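Equipment news: arms, grippers and next year's budget

24 July 2024

The equipment plan for the coming year has been approved with one change. We will buy two more bench arms instead of the three we asked for, and the money from the third will go to spare parts and a proper service agreement. Barry Tindall has placed the order with Hollis, and we expect delivery before the end of March.

The spares are the part of the plan that drew the most questions. Last year we budgeted almost nothing for them and then lost 26 working days across the lab waiting on finger pads, cables and one wrist camera. The arms themselves were fine the whole time. Najwa Haddad went back through the purchase records and found that a set of replacement pads costs us $518 with freight, and that we paid for express shipping on more than 100 small parts. From now on each bench will have its own spares drawer, stocked at the start of the year and topped up from a shared line in the budget.
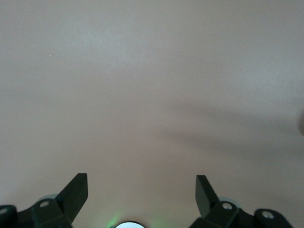
Wrist camera view at the bench, gripper open.

We also looked at changing grippers. Iltard and Jutau both sent quotes, and the Jutau unit was cheaper to buy. It would have meant new mounting plates, a new camera bracket and redoing the calibration on every arm we already own. Once Najwa added those in, the saving was gone. We are staying with two-finger parallel grippers for now and will look again when the present ones are due for replacement.

Lighting and table surfaces were left out of the plan. Several of you asked for overhead panels to cut down on shadows across the work area, and for matte tops on the older tables. Both are reasonable requests and neither is expensive, but they come out of the building budget — not ours — and that one is settled in the spring. Please send Barry your bench number and table measurements if you want to be included.

A few dates and details for people planning their own projects. Quotes for anything over $2,000 need to be in seven weeks ahead of the purchase meeting. Software licences go on a separate form, including the Gokia planning licence, which comes up for renewal at the same time as the service agreement. If your project needs an arm for more than a month, put it in the booking calendar now, as the new ones will be shared between teams for the first while.

Questions about the order go to Barry. Questions about spares and freight go to Najwa, who also has the full cost sheet if you would like a copy.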